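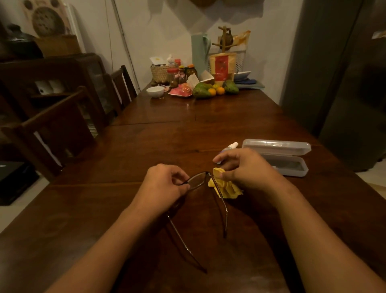
*Glasses, yellow microfiber cloth, lens spray. The job as done by hand.*

## Two-arm wiping cell leaves smears on eyeglasses. Is it really the force setting?

**posted by benchrest_left**

I look after a two-arm cell that cleans eyeglasses. Left gripper holds the frame by a rim, right gripper carries a folded microfiber cloth and wipes. The cell came from Werner and the grippers are from Ornska. For the first couple of months it did a decent job. Now every pair comes out with a greasy arc on the lens closest to the holding gripper.

Werner support says to raise the wiping force from 2 newtons to 6. I don't buy it. Nothing in the program changed, so why would the old number stop working? I also don't love the idea of pushing harder on thin frames when the temple arms are hanging free. I've already rerun the camera calibration, and it passed. Cloth gets swapped every 80 pairs. Spray nozzle looks fine to me, for whatever that's worth.

Anyone fixed this without just turning numbers up?

**gantry_grump**

Don't raise the force. Support says that because it's the one thing they can tell you over the phone.

Your smear is on the holding side, so look at the holding side first. Pull the rubber pads off the left gripper and check the backs. Ours had packed up with lint and dried cleaner, and the frame sat tilted in the jaws. Camera calibration won't catch that, it only tells you the camera knows where the arm is. The wipe was skating over one edge of the lens with hardly any contact.

What I'd do, in this order:

1. Power down and lock out before you get your fingers in the jaws.
2. Take off both pads, clean the seats with a dry brush, refit. Replace the pads if the edges are rounded.
3. Grip a scrap frame and check it against a square. Do it again with a different frame shape.
4. Run a few pairs with a brand new cloth at your old force.

If it's still smearing after that, I'd look at the cloth gripper. A bunched cloth is fine in a person's hand since fingers spread the load. In a two-jaw gripper the same bunch gives you one hard ridge.

**Clelilden_nights**

Swap the cloth more often. 80 is way too many

**benchrest_left**

Pads were filthy on the back, and the scrap frame was visibly out of square. Cleaned and refitted, force left at 2. The arc is gone on most pairs, still there on big wraparound frames. I'm not calling it solved. New pads are on order from Cardoso, and I'll try a shorter cloth interval separately so I know which one did what.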